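Participants wanted -- hand demonstration sessions, Horkberg
Posted 2/21/18
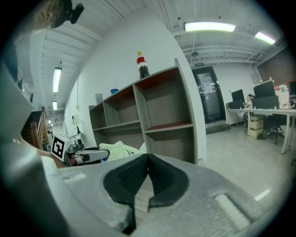 Davuvon is looking for people to show robots how to do ordinary household stuff. You hold a gripper in each hand, wear a small head camera, and do the task. Pick up, put down, tidy a shelf, move a bottle, bag things up. No robot in the room with you, the recordings go to the arm team later.

Sessions are 3 hours with a break. Same short task many times over, then we switch. If you get bored easy this is probably not for you.

What we need from you:
- over 18, two working hands, left handers very welcome
- ok standing most of the session
- ok with something clipped at your temple (glasses are usualy fine, tell us first)
- sleeves that push up past the wrist
- able to take an instruction like "slower" forty times without getting mad

No experiance needed. We do a practice round first, unpaid trials are not a thing here, you're on the clock from when you sign in.

Target is 2000 good demonstrations for the Estrella task set. A good one means both grippers closed on the thing properly and you didn't drop it. Dropped ones get kept too but in a different pile, so don't hide them, just say "drop" out loud and carry on.

Also wanted: one or two people for remote control sessions on the Salevari arm. Separate list. Gamers do ok at this, so do crane operators. Put REMOTE in the subject line.

Your face is not used. Voices get stripped out. You sign a consent form before starting and can pull your recordings any time before December.

To apply: call extension 2905 or come by room 1216 and ask for the demo desk. Tell us which hand you write with and what hours you can do -- mornings fill up first.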